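Forums > Art History & Museums > Painting Before 1800 > Who painted the Draltar panels?

**Who painted the Draltar panels?**

**saltglaze**
OK so I finally got out to Flurska to see the Draltar panels and I have a bee in my bonnet. The wall label gives both of them to "Workshop of the Umumach Master" and I just don't buy it. The Annunciation, fine. But the Flight into Egypt next to it looks like somebody else entirely! The donkey alone. Whoever painted that donkey had looked at a donkey. The one other animal in the group (the dog in the Umumach altarpiece) looks like a footstool with ears.

Also the blues don't match. I stood there long enough that the guard came over to ask if I was all right. Does anyone know if they've ever been cleaned at the same time, or am I comparing a washed panel with a dirty one?

**pentimento_pat**
You're comparing a washed panel with a dirty one, sorry. The Annunciation was cleaned when they fixed the split in the lower board and the money ran out before they got to the other. Same supports, same odd little punched border in the gold. I think one shop, and probably one guy on a good day and a bad day.

I'll give you the donkey though. I love that donkey.

**eggtempera90**
Going to disagree with Pat (again, hi Pat). Punches got lent, sold, inherited and swiped. A matching border tells you the tools were in the same town and that's about all I'd hang on it. Look at the hands instead. In the Annunciation the fingers are long and boneless, like candles that got left by a window. In the Flight, Joseph has knuckles.
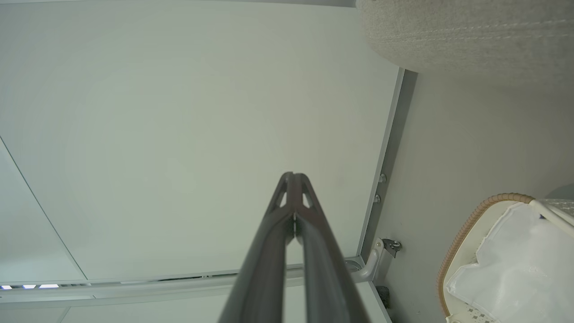
Closed fingers, pale ceiling.

**pentimento_pat**
Joseph has knuckles because Joseph is a carpenter! Gabriel is an angel! They drew working hands and holy hands differently all over the place. I've been making this argument to you for 3 years.

**eggtempera90**
And I've been ignoring it for 3 years. Mary is in both panels. Compare Mary with Mary. In one she has the candle fingers and in the other she's got a real grip on that baby.

**saltglaze**
Oh, that's good, I didn't think to compare the two Marys. I was so busy with the donkey. Now I want to go back, and it's a long drive.

Does anyone own the Ogunleye catalog? The museum shop had one copy, shrink wrapped, and I wasn't paying that without looking inside first.

**marginalia**
I have it. The entry on Draltar is 2 pages and most of that is who owned them when. It sides with Pat, sort of: "a single workshop, with the participation of an assistant." So everybody gets to be right, which I find annoying. There is a payment in the Umumach church accounts, 1,375 of the local silver coin, for "the painted doors," and the catalog thinks our two panels are what's left of those. No painter's name, naturally. The clerk wrote down what the hinges cost and who hauled the thing up the hill, but the painter gets nothing.

The photos are decent but small. You can't judge the hands from them.

**pentimento_pat**
If they were doors then they hung outside facing the draft, and one side got handled a lot more than the other. So there's your difference in the blues before you even get to the cleaning. I'm just going to keep saying it.

**saltglaze**
Hang on, doors? With hinges? I looked at the edges and didn't see any hinge marks. They were both trimmed, I guess? The Flight looks chopped on the left to me, there's half a palm tree.

**marginalia**
Trimmed, yes. The catalog says all four sides of the Flight and just the top of the Annunciation. They went into matching frames at some point and somebody took a saw to them to make them fit. I had to put the book down for a minute.

**eggtempera90**
People who saw up panels should have to look at half a palm tree forever.

I don't trust the payment either, by the way. There must have been a dozen painted doors in that valley. It's a nice story and it lets them put a date on the label. 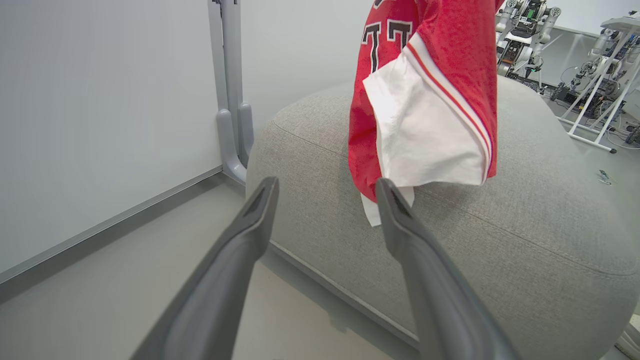
**Practical stuff if you're going**

**marginalia**
Splitting this off so it doesn't get buried. I was in Flurska in October and the panels are in the small room past the textiles, left-hand wall. Go in the morning. By late afternoon the light comes in sideways and all you get on the Flight is glare. Bags go in the lockers, and you need a coin for those. Small binoculars were fine with the guard when I asked.

**saltglaze**
Binoculars! Why did I not bring binoculars. I was there at 4 and the glare was awful, so maybe I need to take back what I said about the blues. I'm not taking back the donkey.

**pentimento_pat**
She saw them at 4 in the afternoon, folks. I rest my case.

**eggtempera90**
You do not get to rest anything until you've explained the two Marys.

**pentimento_pat**
Assistant did one of them. See catalog.

**eggtempera90**
So, two painters. Thank you.

14 replies · 2 people following · 6 shares

Related threads
Punch marks in gold grounds: how much can they prove?
Best small museums for altarpiece fragments
Is this varnish or just dirt?
Dogs that look like furniture (post yours)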